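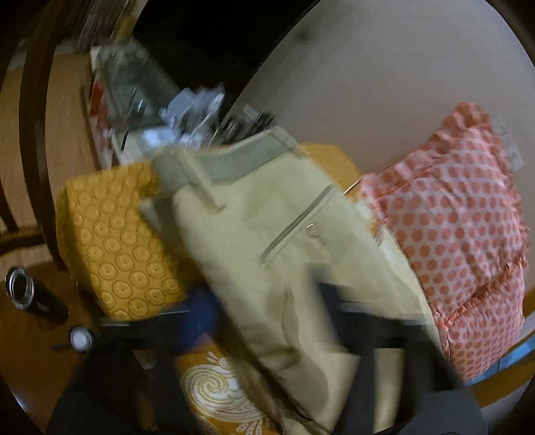
Khaki trousers with the welt pocket and its small button, beside the polka dot pillow.

News > Smadi House > Residents' Pages > Clothes and Laundry

Folding Trousers the Slow Way
by Karim Khalaf

In the last newsletter I asked our residents which piece of clothing they like least to fold. I received 54 answers, and trousers won easily. Shirts were far behind. So I promised to write down how I do it, as I learned it when I worked two years in the pressing room at Zonditz.

First, empty the pockets. Please do not forget the back pocket with a button, where a bus ticket can hide for months. Close the button again, so the opening stays flat.

Hold the trousers by the waist and give them one good shake. Put one leg on top of the other, seam to seam, and lay them on the bed. Now pass your hand slowly from the waist to the hem. Many people skip this step and then they wonder why the crease is in the wrong place. Cotton in a light color, like khaki or beige, shows every wrinkle, so with these I take more time — with dark wool you can be a little lazy.

Fold the hem up to the waist, and then fold once more. If your shelf is narrow, as it is in the rooms on the Flelcombe side, you can fold in three parts.

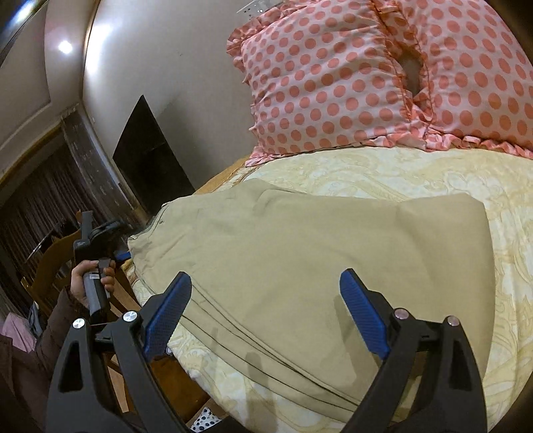 Folded beige cloth on the yellow patterned bedsheet, with the ruffled pillow at the head of the bed.

I prefer to fold on the bed and not on a table. A bed is wide, the height is good for me, and the sheet holds the cloth a little so it does not slide away. Pull the sheet straight before you begin.

Cosimo Marino from room 251 wrote to me that he rolls his trousers and has done so all his life. For a suitcase I agree with him. For a shelf I do not, because the rolls fall down when you take one from the bottom. We did not finish this discussion.

The shelves in the laundry room will be painted until July 31, 2020. Please keep your folded clothes in your room until then. Hangers with clips are available at the front desk, two for each resident.

In November I will write about sweaters. If you have a method for the sleeves, please leave me a note.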